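Arndale Kitchen, Plating Station 2
Safety walk and checklist, with comments
Date: 2018-05-16
Walked by: Yvette Leclerc (safety), Khairul Oei (kitchen lead)
Also present: Hnat Stasiv (Plalero, arm maintenance), Hsiu-ying Tam (line cook, first shift)

Marks used: OK, FIX, WATCH. A FIX item needs a name next to it. A WATCH item gets looked at again on the next walk.

Background for anyone new to the form. Station 2 has run with the arm since the end of last year. It moves plates between the stove side, the counter and the pass. Cooks still cook, season and check. Most of the items below are about people working next to the arm, and the last section is about how the jobs have changed. Please read that one too, it was the longest part of the walk.

1. Before the shift

1.1 Emergency stop pressed and released by the person opening the station. OK. Hsiu-ying did it without being asked. The log has two blank mornings last week, both when a cook from Station 1 was covering.

1.2 Gripper fingers wiped down and checked for chips. OK.

1.3 Plates checked for cracks at the rim before they go in the rack. WATCH. Cooks used to catch a bad plate by feel every time they picked one up. Now a plate can go from rack to pass with no hand on it. Khairul wants the check done when the rack is loaded. Agreed, added to the opening list.

1.4 Floor marking visible. FIX (Khairul). The yellow line is worn through by the sink. A person standing at the sink can't tell if they are inside the reach of the arm.

1.5 Speed set to shared mode when anyone is working inside the line. OK. Hnat showed the setting to both cooks on shift.

2. Stove and counter

2.1 Burners off and grate clear before the arm is allowed to cross the cooktop. FIX (Hnat). The rule is on the wall at Station 1 and isn't on the wall at Station 2. The arm doesn't know if a burner is lit. The cook has to tell it with the hold button. Two of the four people we asked thought it could tell.

2.2 Counter kept clear along the path of the plate. WATCH. Small items get left on the counter because that is where people have always left them. The planner goes around anything it has been told about, and a thing put down a minute ago may not be on its list. Hnat says the floor at Fidedano had the same trouble and solved it with a tray at the end of the counter. We will try a tray.

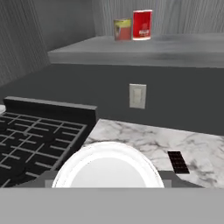
2.3 Ingredients stay out of the plate path when not in use. WATCH. Same problem as 2.2. Hsiu-ying asked who is supposed to move a thing if she is holding a pan and the arm is waiting. Answer for now: the arm waits. No one should reach in front of a moving plate to save a few seconds.

2.4 Cans and jars on the raised shelf set back from the lip. OK on the day. Keep it on the list. A can that falls from there lands on the counter.

2.5 Wall switches reachable without leaning across the arm. WATCH. Khairul can reach the one over the counter from the side. Someone shorter would have to step in. Ask Hsiu-ying to try it with the arm parked and write down how it went.

2.6 Plate weight under the limit. OK. The heaviest plate we use came to 1060 grams loaded. The limit on the card is higher than that. Nothing to do.

3. Stops and near misses

3.1 Stops logged. OK. The station recorded 158 stops since the last walk. Of those, 66 were somebody's sleeve, elbow or shoulder coming inside the line. Most of the rest were the arm waiting on a hold.

3.2 Stops explained in the log. FIX (Mervin Nguyen). The reason box is blank on too many lines. Mervin runs second shift and says his people skip the box when the tickets stack up. He asked for a set of short codes so they can tap one and go on. Good idea. Mervin to draft the codes, Hnat to load them.

3.3 Near misses reported on paper. WATCH. One report in the folder. Hsiu-ying told us about two others that were never written up, both at the changeover between shifts. Nobody was hurt. We wrote them up with her at the table.

3.4 Restart done by the person who cleared the stop. OK on first shift. On second shift it is sometimes done by whoever is closest to the panel. Mervin will go over this with them.

4. People and work

4.1 Job cards match the work. FIX (Yvette). The card for line cook still says "plates and carries." What the cooks do now is load racks, watch the path, press hold, clear stops, and cook. None of that apart from the cooking is on the card, and so none of it is in the training hours. I will rewrite the card with Khairul and send it around before July.

4.2 Lifting and wrists. OK, improved. Two cooks said their wrists are better at the end of a shift. First aid entries for cuts from broken plates are down as well. I'd like a full year of entries before I put that in a report.

4.3 Pace. WATCH. The arm sets a rhythm and people fall in with it. On the old setup a cook could get ahead for ten minutes and then slow down. Now there is a plate waiting or there isn't. The station does almost 200 plates in a lunch, which was the number we were promised. Hsiu-ying's words were that she is less tired in the arms and more tired in the head. Khairul will try moving the short break forward by half an hour.

4.4 Who watches the arm. FIX (Khairul). When there are two cooks at the station each one assumes the other has it. Name one per shift on the whiteboard. The named person doesn't work the fryer.

4.5 Covering staff. FIX (Mervin). Nobody covers Station 2 without the one-hour walk-through. This goes back to the blank mornings in 1.1. Mervin has three people left to train.

4.6 Staff concerns. The question about hours came up again. Management's answer in writing is that no positions were cut when the arm came in, and that one open position at the pass was not filled. I have asked for that to be put on the board in the same words, with the second half included.

5. Carried over from the last walk

5.1 Guard on the cable run. Done by Hnat.

5.2 Spare fingers on site. Not done. Kuipers shipped the wrong size and the return is still open. If a finger chips before the right ones come in, the station goes back to hand plating. Khairul knows this and has the old rota saved.

5.3 Gloves. Done. Cooks at this station now use the close-fitting pair with no loose cuff.

Signed off by Y. Leclerc and K. Oei. Copies to Mervin Nguyen and to the folder by the hand sink. FIX items are to be closed before the next walk. If one can't be, write the reason on this sheet next to the item and put your initials by it.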